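Grisano Early Learning Network - Members' Forum
Board: Resources and Equipment
Topic: Sorting blocks by colour or by shape

Yorath_Centre
Posted Sat 20 January

Members are asked for comment on the draft guidance for block sorting in the three-to-five rooms. Our centre proposes that sets be put out by colour first, with shape introduced in March. The present guidance leaves the order to the educator, and practice now differs from room to room.

Hidar_Preschool
Reply 1

Our service does not support a fixed order. Many children sort by shape without being asked, particularly where the set includes a star or a heart. We would ask that the wording remain "colour or shape, as the child prefers".

Yorath_Centre
Reply 2

The comment is noted. Our concern is with relief staff, who receive a tub of 70 blocks and no direction. A stated order would assist them.

Curinico_Kinder
Reply 3

The size of the tub is the greater difficulty. We hold 102 blocks in one set and have stopped putting them all out together. A small group on a plain board holds attention for longer, and packing up is quicker. Our room notes read as follows.

1. Place a flat board where children can reach it from more than one side. Ours is wood and left unpainted, so that the colours stand out.

2. Set out a few blocks only. Keep those of one colour near each other and vary the shapes within the colour - a red star beside a red cylinder, or a yellow-orange heart next to a block with several flat sides.
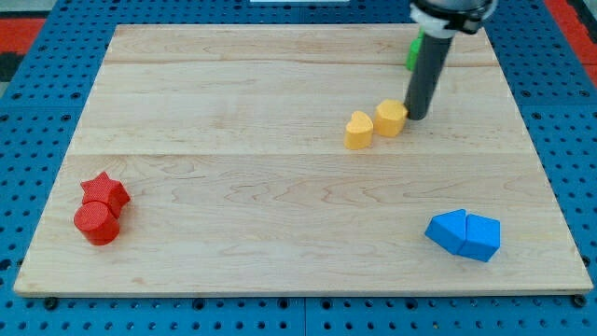 3. Invite the child to move one block and say why it belongs in its new place. Either answer, colour or shape, is accepted.

4. Return all blocks to the tub before the next group is seated.

Hidar_Preschool
Reply 4

Step 3 is close to our own practice and we would support its adoption. We remain of the view that step 2 favours colour, as the blocks are already grouped when the child arrives. A mixed layout should be permitted.

Yorath_Centre
Reply 5

We could accept a mixed layout for children who have used the set before. For a first session we would still prefer colour groups.

Moderator_Grisano
Reply 6

Both positions will be recorded in the next draft. Members are reminded that replies on this board are limited to 800 characters. Purchasing questions should be posted under Suppliers.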